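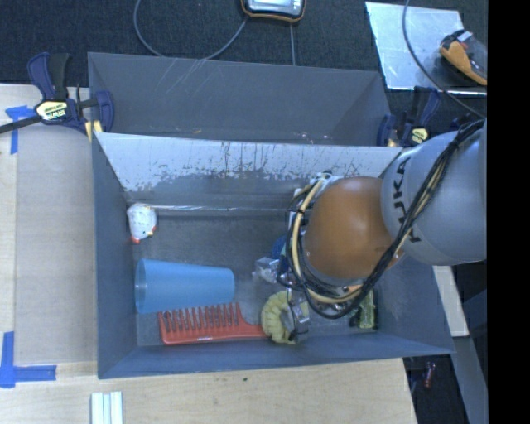

The Long Afterlife of a Salt Town

The first thing you notice in Sultitz is how crooked everything is. Doorways lean. The bakery floor runs downhill toward the oven, and the church tower tips a little to the east, as if it were listening to something across the river. Salt did that. People dug it out from under the town for centuries, the ground settled, and the houses simply settled along with it.

I came for one night in February and stayed for 5, and I would go back tomorrow!

The town record begins in 1654, when a shepherd's spring was found to be so briny that the sheep refused it. Within a generation there were boiling houses all along the Ots, the small brown river that loops around the old quarter, and boats were carrying white blocks downstream to Ciroton, where the merchants lived (and where, any Sultitz resident will tell you, the money stayed). The boiling took an enormous amount of wood. You can still read that on the hills: the north side is planted in straight rows of spruce, while the steep south side, too awkward to log, has kept its old beeches.

The last boiling house closed 40 years ago, but one pan has been fired up again, and it is a wonderful thing to stand beside. Brine comes in clear as tap water. For hours nothing happens. Then a skin forms, thin and glittering, and tiny hollow pyramids begin to drift across the surface before they get too heavy and sink. The salters pull them in with long rakes, slowly, talking the whole time about football. The room smells like the sea, though the sea is 1000 kilometers away.

And the food! Potatoes boiled in brine until the skins wrinkle and turn chalky. Trout from the upper Ots, packed in a salt crust and cracked open at the table with the back of a spoon. At Kurora, the low yellow inn beside the bridge, they put a pinch of the coarse stuff on plum dumplings, and I have been trying to copy it at home ever since. My plums are too sweet, I think. Or my butter isn't brown enough.

Go in winter if you can stand the cold. The steam from the pan house hangs over the lanes, the inn has rooms, and the slow train from Ciroton follows the river the entire way. Sit on the left. After the second tunnel the valley opens up and the leaning tower comes into sight, a good ten minutes before you reach the station.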